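The case for emptying the bathroom cabinet onto the bed

7 January 2024

Most advice on sorting toiletries begins with the cabinet and works shelf by shelf. I think this is the wrong method. A shelf hides its back row, and whatever stands in the back row survives every clear-out. The contents should come out in one go and be laid on a large flat surface. In most homes that surface is the bed.

The usual objection is leakage. It has some weight. A cap that has held in an upright position may fail when the tube is laid flat, and bedding absorbs product faster than it can be wiped. A washable blanket on top deals with this well enough. I would not do it on a bare duvet.

The second objection is time. I did mine in November, and the laying out took 20 minutes. Deciding took longer, but deciding always does, and it went faster with everything in view. Duplicates show themselves at once. So do the items that were never toiletries at all: tape, tins, packets that were put in the cabinet for want of another place.

Squeeze tubes deserve separate treatment. They are opaque often enough that the level cannot be read, and the body keeps its shape after much of the content has gone. Weight in the hand is a poor guide. Kitchen scales are better. A tube sold as 300 ml that weighs next to nothing can be finished this week and need not go back on the shelf. Storage is a lesser matter. Cap down is correct for a thick product – gravity does the work – provided that the cap is broad enough to stand on.

I have tried divided trays from Sergate and a stacking box from Alteck. Both were well made and both encouraged me to keep more than I use. My rule now is 2 of anything at most, one open and one sealed, with first aid kept in a box of its own. The cabinet has stayed in order on that rule, without trays.

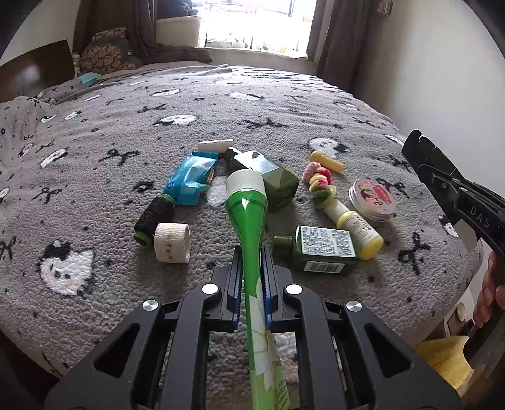 Should a half-used tube be kept if the print on it has worn away?

Only if you are certain what it contains and when it was opened. Otherwise throw it out.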